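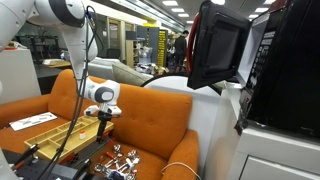 Home | Guides | Spares | Contact

Section 3: Sorting hand tools into the compartment tray
27 May 2020 — Tihomir Matić

Read this section before placing any tools in the Zitden tray. The tray may be used on a bench, a table or a seat, provided it stands level and does not rock.

3.1 Preparing the surface

1. Clear a flat area at least 600 mm wide and 400 mm deep.
2. On an upholstered seat, lay a board or a folded cloth under the tools.
3. Place the tray so that its long side faces you.
4. Keep the layout sheet within reach, outside the tray.

CAUTION: Tools with sharp jaws or burrs can snag woven fabric and pull buttons from tufted backs. Lift tools clear of the fabric. Do not drag them.

3.2 Sorting

1. Put all the tools in one pile in front of the tray.
2. Take out the spanners and wrenches first. Arrange them by jaw size, smallest to the left.
3. Take out the pliers. Close the jaws before setting them down.
4. Set aside any small coloured-handled pieces. They have their own compartment — see the layout sheet.
5. Wipe each tool with a dry cloth.
6. Fill the compartments from the back row forwards.

NOTE: Long spanners may rest across two compartments. Do not force a tool in diagonally, as the dividers are glued and will part under load.

3.3 Bottles and small containers

1. Check that the cap is fully closed.
2. Stand the container upright in a compartment of its own.
3. Do not store oil or solvent in the tray for longer than the job requires.

CAUTION: Keep solvents away from ovens, microwaves and other heating appliances. Close the appliance door before you begin, and do not place tools or the tray inside it.

3.4 Moving the loaded tray

1. Confirm that the total load does not exceed 80 N.
2. Remove any loose cables from the path of the tray.
3. Lift with both hands under the base. Do not lift by the dividers.
4. Set the tray down level, then check that each tool is still in its compartment.

For replacement dividers, quote the part number printed under the base. Fitting is covered in Section 4.

© Divel, Firnbridge. All rights reserved. Back to top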